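OK, budget thread, as promised to the people who asked what a small shop ends up paying for once it says yes to a robot arm. Long one, get a coffee.

Background for new followers: I run purchasing (and most of the planning, let's be real) for Warnton. We make small-batch kits and we want bin picking at two stations by November. My boss gave me one spreadsheet tab and told me to make it fit.

First lesson. The arm was the easy line! Everybody quotes you the arm. You get a nice clean number, you feel great, you go to lunch. Then the rest of the list starts coming in – gripper, cables, mounts, bins, table, spare fingers – and the tab gets very long.

Cables, you guys. I had one row that said "cables" and a number I'd basically made up. Please give them their own section. Power, signal, whatever runs out to the gripper, plus straps to hold it all to the arm. Ghasemi quoted us the straps separately and I laughed, and then I ordered 30 of them.

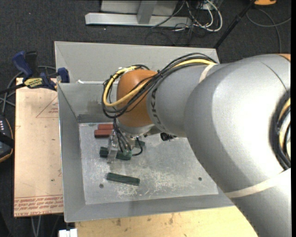

KUKA arm over the bin with the red and green blocks. Yellow and black cables looping around the orange joint, cream straps on the arm.

Bins are my favorite row because they're cheap. We priced a molded tray from Sirnudton with a fancy insert and it was $321 each. A plain sheet-metal bin with sloped sides costs way less, and if the floor gets scratched up I'm not going to cry over it. Put the plain one down for the trial phase and leave a placeholder for the nice one.

Same thinking on workholding. Bar clamps for now. I know a proper fixture plate is coming, it's on the list for phase 2, but I'm not paying for machining until the layout has stopped moving. Ours has moved over and over.

Grippers! Budget for more fingers than you think. I put in two full sets per station and the engineers looked at me like I'd finally learned something. Fingers wear, fingers get swapped for a different part, somebody wants to try a different shape on a Friday afternoon.

Test parts get a row too. Plain colored blocks are fine to start with. Please don't let anyone talk you into using real product in week one, scrap comes out of somebody's budget and it's usually mine.

What I forgot completely: floor space. A robot station needs room for the frame, the cabinet, the cable runs, and a person who has to get in there with a wrench. I had to go back and ask for more square feet after the tab was approved. Not a fun email.

Still open: the service plan. Wument wants a yearly contract, and I'd rather pay per visit until we know how often we call. If you've done it either way, tell me how it went? Numbers go in Thu 14 July and I'd love to walk in with something better than a gut feeling.

Will post the cleaned-up row list once it's signed off – just the headings, no prices, sorry!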